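Course: Everyday Materials and Design
Unit 7: Holes on purpose – perforated and woven materials in the home and the office
Lecture notes prepared by Obed Baidoo

Before you read

These notes follow the order of the lecture. They do not replace it, and some of the drawings I make on the board are not repeated. Please bring a ruler and one small object with holes in it to the seminar. It can be a tea strainer, a colander, a piece of curtain, whatever you have at home.

The question for this unit is simple to ask: why would a maker pay to remove material from an object, or leave it out from the beginning? A sheet with holes usually costs more than the same sheet without holes. The extra work must give something back.

1. Words we will use

Perforated sheet. A flat sheet in which holes are punched, drilled or cut. The sheet is one piece before and after. The metal from the holes goes away as scrap and is normally melted again.

Woven mesh. Wires or threads crossing over and under each other, as in cloth. There is no scrap from the holes, but the wires can move if nothing holds them at the crossing points or at the rim.

Welded mesh. Wires lying one over another and joined where they touch. It is stiffer than woven mesh of the same wire, but it is less happy to be bent into round shapes.

Expanded metal. A sheet is cut with many short slits and then pulled, so the slits open into diamonds. Students often forget this one. Nothing is punched out, so there is almost no waste, and the finished piece is larger than the sheet you started with. A great many metal desk goods are made this way.

Open area. The part of the surface which is hole, given as a percentage. If a sheet has an open area of 60 per cent, then 40 per cent of the surface is still material.

Pitch. The distance from the centre of one hole to the centre of the next. Do not measure from edge to edge; this mistake comes back every year in the homework.

2. What holes are good for

Weight. This is the reason most people give first. It is true, but it is often the least important one for small objects. If a waste paper basket becomes lighter, the person who empties it will hardly feel it. If a balcony floor or a walkway becomes lighter, the whole structure below it can be smaller.

Air and water. A closed container keeps damp inside. Bread boxes, vegetable racks and shoe cupboards all need some movement of air. For cutlery drainers the holes at the bottom matter much more than the holes at the side, and yet many cheap ones have a beautiful pattern on the side and a nearly flat closed base where water stays.

Seeing through. An open wall lets us check what is inside without lifting a lid. It also makes the object look smaller than it is. A dark mesh does this better than a white one, because the eye passes through dark wires more easily. Fly screens for windows are usually dark for the same reason.

Sound. Perforated panels in ceilings let sound pass to a soft layer behind them. The holes alone do very little. I have visited a canteen where the panels were fixed directly on concrete, and it was as loud as before.

Grip and hanging. Pegboard is the best known case. Here the pitch must be regular, as the hooks are made for it.

3. What holes are bad for

Cleaning. Dust sits on every crossing point. Grease is worse. Any kitchen object with small holes should be judged by how it looks after one year, and manufacturers do not show us this photograph.

Edges. A cut mesh has sharp ends. These must be folded, rolled or covered by a rim. The rim is therefore a safety part and a structural part at the same time. When you examine an object, look at the rim first.

Small contents. Everything thinner than the opening will find its way out. Pins, needles and pencil leads are the usual victims.

Coating. Paint and powder coating must reach all sides of each wire. At the crossing points the layer may be thin, and rust begins there. In wet rooms this decides the life of the object.

4. A closer case: the pen holder

The pen holder is a useful object for study, as it is small, cheap and found in nearly every office. It also has a clear task. It must stand upright, it must not fall when all the pens lean to one side, and it must let the hand find the right pen quickly.

In the mesh type, the wall and the base are often treated differently. The wall is open, and the base is more solid, or it is a separate disc. There are two reasons for this. The first is that pens are put in with the point down and some force, and a point can go through an opening and mark the table. The second is balance: more material at the bottom brings the centre of gravity lower. A round form helps too. A curved wall is stiffer than a flat one made of the same sheet, so a cylinder can be made of thin mesh where a square box would need stronger corners.
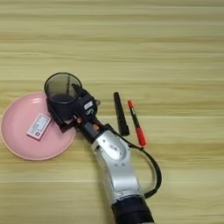 5. Reading a product sheet

For the next exercise we use the product sheets of two suppliers, Rustilora and Trillar. Both sell desk goods and small storage. You will receive the sheets on paper.

The Rustilora sheet gives the open area, the material thickness and the type of coating. It does not give the pitch. You can find the pitch yourself from the drawing with your ruler, if you first check the scale.

The Trillar sheet gives the pitch and the wire thickness but no open area. For a square woven mesh you can calculate it:

Step one. Opening = pitch minus wire thickness.
Step two. Divide the opening by the pitch.
Step three. Multiply the result by itself.
Step four. Multiply by 100 to get the percentage.

Try it with a pitch of 2 mm and a wire of 0.5 mm. The opening is 1.5 mm. Divided by 2 this gives 0.75, and 0.75 multiplied by itself is 0.5625. The open area is a little more than 56 per cent. Many students expect 75 per cent, as they forget that the wires run in two directions.

This method is not correct for diamonds in expanded metal. There you need the long and the short measure of the diamond, and we will leave it for the seminar.

6. Questions of taste

Mesh came into the office from the factory and the kitchen. For a long time it was seen as a cheap material, good for machine guards and for the back side of things. Later it was sold as modern. I ask you to be careful with such words. The same basket can be called honest, cold, light or poor, depending on who is speaking and where it stands.

My colleague Nhyira Arthur, who teaches the textile part of this course, makes a comparison with lace which I find very helpful. In both, the pattern is made by what is left out. In both, the background takes part in the design – a black mesh in front of a white wall is a different object from the same mesh in front of a dark one. Her notes for Unit 6 are worth reading again before the seminar.

7. Homework

a) Choose one object with holes which you use every day. Draw it from the side and from above, in real size if possible.

b) Name the type: perforated, woven, welded or expanded. If you are not sure, write down why. An unsure answer with a good reason receives full marks.

c) Measure the pitch in two places. Take the distance over ten holes and divide by ten; your result will be much better than when you measure one.

d) Look at the rim and describe how the sharp ends are covered.

e) Write half a page on what would change if the same object had closed walls. Think of use, cleaning and price.

Please hand in on paper in Room 626. The box is to the left of the door. Work sent by e-mail is accepted only when you have agreed it with me before.

Reading for next time

Darko, chapter 2, on sheet metal and bending. You may skip the tables.
Rolov, the short chapter on baskets. It is old and the pictures are not good, but the explanation of rims is the clearest I know.

Unit 8 will deal with folding and creasing. Bring scissors and some thick paper.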